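Wooden spoons – the oiling afternoon and what to bring

Hukow kitchen news, 2/27/23 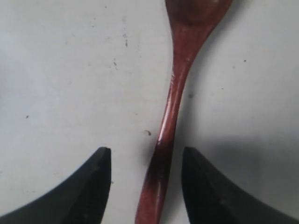
Cúc Sầm wrote in after the last issue to say she stopped putting hers through the dishwasher two years ago and wishes she'd done it sooner, the old ones went grey and furry at the neck and no amount of oil brought them back. Worth reading twice if you are a dishwasher person. I was.

So. Spoons. We are doing the oiling afternoon again, upstairs at Norðdahl, same long table. Bring up to 15 pieces each please, not the whole drawer (you know who you are). Spoons, spatulas, small boards. No salad bowls this time, they took up all the drying space.

Shiny lacquered ones, the red-brown sort, don't need oil. It just sits on top and goes sticky. Warm water, drop of washing up liquid, dry straight away, done. If the finish is flaking then bring it and Hjalti Steinarsdóttir will have a look, she has the fine sandpaper.

Dark patches on handles – asked about a lot. Could be scorching from leaning on a hot pan, could be damp, could be just the wood. Try a bit of lemon and salt on bare wood only. Leave it overnight, rinse, see. On anything with a finish I'd leave well alone.

Oil is the Basteo one again, 300 ml bottles, a few left over from last time so no need to buy your own. Rags we do need. Old T-shirts, cotton, cut up beforehand if you can. Please lay them out flat to dry afterwards, dont ball them up in the bin.

Also still looking for whoever left a long olive wood spoon with a hole in it. It's in the jug by the sink.

Next one after this will be April, probably chopping boards, possibley knives if Hjalti can borrow the stones. Names on the list by the door or reply to this.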